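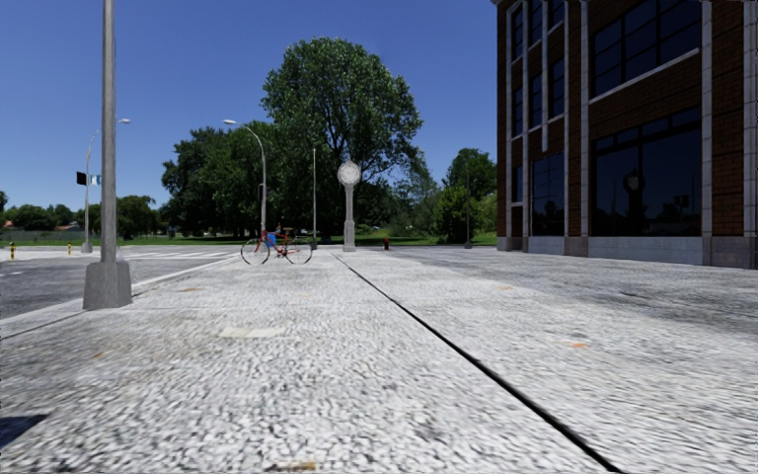

Does the Besine 14 throttle on battery or is mine a dud? Most of them drop to a lower power limit the second you unplug, so yours is probably fine.

Reading time: 2 min

**tilted_hinge**
Ok more detail. Got the Besine 14 last week, the one with 2 fans. Plugged in it's great. Unplug it and games turn to mush, even with the power slider all the way up. Latest BIOS. Fresh Windows install too, took my whole evening.

**korvidae**
Same here. It's a firmware limit, slider does nothing for it. Check the Hirex app, theres a second profile menu hidden under Advanced.

**tilted_hinge**
Found it. Set to "Quiet" on battery by default. Who picks that

**mossbyte**
People who want the battery to last past lunch? I've had mine 9 months and leave it on Quiet. It's a thin laptop. If you want to game on a train buy something else.

**korvidae**
Don't agree. They sell it as a gaming laptop, it's on the box. A default that cuts the GPU that hard should at least pop up a notice.

**mossbyte**
It's in the manual

**korvidae**
lol

**pan_fried_ram**
Switching to Balanced helped mine a lot, Performance did nothing extra on battery. Also uninstall the Rizzi audio thing if it came with yours. Was eating CPU at idle for me. Sound is a bit flatter without it but I use headphones.

**tilted_hinge**
Balanced is way better. Not plugged in better but playable. Leaving Rizzi alone for now, speakers are bad enough already

**dunlin44**
Before you all keep blaming firmware, check the charger. Mine shipped with the smaller brick and it was slow even plugged in. Swapped at the store, no argument.

**pan_fried_ram**
He said plugged in is great though?

**dunlin44**
Missed that. Still worth a look for anyone else reading

**mossbyte**
Worth saying the Tilamness dock doesn't give it full power either. So if you're on a dock and think you're "plugged in", you kind of arent. Took me 4 support emails to get that out of them.

**korvidae**
OK that one is useful. Didn't know that about the dock.

**tilted_hinge**
No dock here but thanks. Keeping the laptop. Will try the next BIOS in June if it shows up and post back.

Filed under: Laptops > Gaming > Battery & Power

Comments

**gritloop**: Same menu on the 16 inch, just under System instead of Advanced.

**yellow_usb**: Returned mine over this. $409 restocking fee, read the store policy first!!

**halfpastram**: Balanced profile resets after every Hirex update btw. Have to set it agian each time.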